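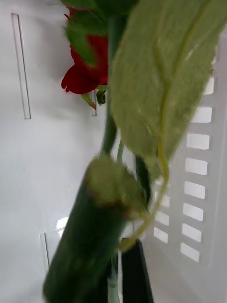 Red rose, white wall.

Climley FAQ

Hi, it's Jae-in. I sing and write most of the words in Climley, and I answer the band email, so these are the things I get asked over and over. If yours isn't on the list, write to me anyway, I like getting mail!

How do you say Climley?
CLIM-lee, like climb without the b and with a short i. Radio people keep saying Clime-ley and we've all stopped correcting them.

Who's in the band now?
Me (Jae-in Choo) on vocals and rhythm guitar, Paraskevi Kourkoulas on drums, and Skarphéðinn Ragnarsson on bass and the wheezy organ you can hear all over the second record. Halfdan played lead guitar until the end of the last tour and then moved home to study. We're still mates, and three of the songs on the new album are half Halfdan's.

When is the new album out?
It's called Irnow and it comes out in April on Brurkow. Digital goes up at midnight wherever you are, and the records and tapes get posted that same week. If you preordered, yours goes in the first lot.

Is Irnow a place?
Sort of. It was the name painted on the side of a boat shed near where Paraskevi grew up, and she'd been carrying it around for years waiting for a song it suited. We never got the song, so it went on the album.

How many vinyl copies are there?
297. We ordered 300, and 3 of them are staying with the band, one each. There's no coloured version and no deluxe version, just black vinyl in a plain sleeve with a lyric sheet folded inside. If it sells out I'd love to do a second pressing but I can't promise it, the plant has a long queue and we have a small bank account.

Why isn't the first EP on streaming?
Because we recorded it on a borrowed computer, and the computer went back to its owner with all the files on it, and by the time we thought to ask, it had been wiped. All that's left is the CD. I could rip that and upload it, and people do keep telling me to, but the mastering on it is so loud it makes my teeth hurt. I'd like to have someone tidy it up first.
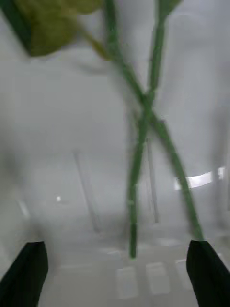 I've asked a couple of people for quotes and it's on the list for after the tour. In the meantime, if you've got the CD and you want to make a copy for a friend, please do, you have my blessing.

Are you touring this one?
Yes! Mostly small rooms, and the launch show is at the Mogensen, which holds about 120 if everybody breathes in. Doors at 7 pm, and we'll be on by nine. Dates go to the mailing list first and then up on the site a day or so later.

Are the shows all ages?
The launch is. The pub ones aren't, and I can't change that, it's a licensing thing. We're trying to add an afternoon set in a record shop in each city so younger people can come along. Those are free and run for 40 minutes or so, depending on how much I talk.

Can I cover one of your songs?
Please! Put it online, play it at your cousin's wedding, whatever you like. If you want to release a recording, email me and I'll point you to Brurkow – they handle the paperwork and they're quick.

Do you have chords or tabs?
Chords for everything on the second album are on the lyrics page. Nearly all of it is in standard tuning with a capo on 2. The exception is the last track, where I tuned down until it sounded right and didn't write down what I'd done, so your guess is as good as mine.

My T-shirt is the wrong size. Can I swap it?
If we've still got your size, sure. Don't wash it first. Send me your order number and I'll give you the return address.

Will you play our party / festival / backyard?
Maybe. Tell me where it is, what month, and whether there's a drum kit we can use. Backyards are fine as long as your neighbours know we're coming.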